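Throwing Out the First Second

I have folded the same dish towel 47 times and I am, by a wide margin, the worst teacher in the building. Ghazala Dogar told me this kindly. She was holding a clipboard and eating a pear.

I'd come to Brovska, a small robotics lab that runs on coffee and zip ties, to see a result I'd read about in a short paper and not quite believed. The claim goes like this: if you want a robot to learn a chore by copying people, you may get a better robot by deleting part of what the people did. Same folks, same towels, same training time, less data. I write about this stuff for a living and I have had "more data is better" drilled into me for years, so naturally I wanted to poke at it!

The way you teach a robot here is pleasantly low-tech. You pick up a hand-held gripper with a camera on it, you squeeze, you do the chore, you put it down. The camera and the software work out where the gripper went and what it was looking at. Later on, a learning program chews through all those recordings and tries to move a robot arm the same way. No robot needs to be anywhere near you while you work, and that's a big part of the appeal (a robot arm is expensive, fussy, and hard to get up a flight of stairs).

The trouble is that people are messy. Marichka Ostapchuk, who leads the project, has watched more footage of strangers handling towels than anyone should, and she started noticing something at the beginnings of the clips. People pick up the gripper and they wander. They look at the wall. They settle their grip, tip the thing back, say something to a friend, and only then get down to business.

"We were teaching the robot to dither," she told me. "It would reach out, stop, swing back a bit, and reach out again. I thought we had a bug. Then I recognized the move. It was me, hunting for the button."

So her group wrote a little program called Joltness. It gives every moment of a recording a score for how jerky and aimless the motion is, and it snips out the stretches that score badly, mostly at the start and the end and whenever somebody changes their mind halfway. Mal-soon Yang wrote the first version over a weekend in August and says she is embarrassed by how short it is. I've seen it. It fits on one screen with room left over.

The view from the gripper is what the program has to work with, and when a person tips the tool upward there isn't a towel in sight. You get fingertips, ceiling lights, and a good long look at the room.
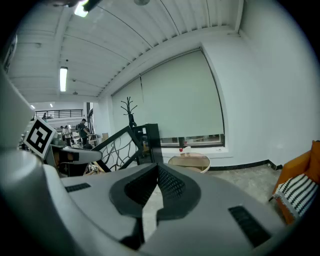

What happened when they cut it

The group started with 800 recordings of towel folding and trained two versions of the robot's brain. One got everything. The other got only what Joltness left behind. Then each version had 50 tries at folding a towel on a real arm, with Bienvenido Bañez laying out each towel by hand and marking the fold as good or bad. He wasn't told which version was running, and he says he quit trying to guess after lunch on the first day.

The version trained on everything managed 6 fewer good folds than the trimmed one. I know, that doesn't sound like fireworks. I said so, a bit too quickly, and Marichka laughed and pulled up the videos side by side. The difference there is much easier to feel. The untrimmed robot pauses over the towel like a man who has walked into the kitchen and forgotten why. The trimmed one just goes. It still messes up, it grabs air sometimes, it once folded a towel beautifully around its own finger. But it goes.

She is careful about how far to push this. One chore, one arm, one kind of cloth. A gap of that size over 50 tries could shrink if you ran the whole thing again, and the paper says so in its second paragraph, which I appreciated.

The part that argues back

Marta Hrynyshyn works on a rival approach down the hall, under the name Tromico, and she thinks the group is throwing away good stuff. A person who fumbles and recovers is showing you how to recover, she says. Snip the fumble and the robot never sees what to do when things go wrong. Her idea is to keep every second and have the program learn which bits to lean on.

I find this pretty convincing, to be fair. So does Mal-soon, who has been testing a gentler setting that leaves in any wobble followed by a successful grab. Early runs look promising on towels and terrible on socks. Why socks? "Ask me after I've slept," she said.

The two camps share a coffee machine and, as far as I could tell, most of their lunches. They've agreed to swap recordings for the next round and add a new chore, loading a dish rack, with all the clinking and second-guessing that involves.

As for my own 47 folds, Ghazala ran them through Joltness while I stood there. The bar on the screen that shows what's being kept is green. Mine had a few thin green stripes in it and a great deal of gray. She scrolled along, looking for something nice to say, and found a stretch near the end where I'd folded one corner over in a single clean motion.

"We can use that," she said, and saved it.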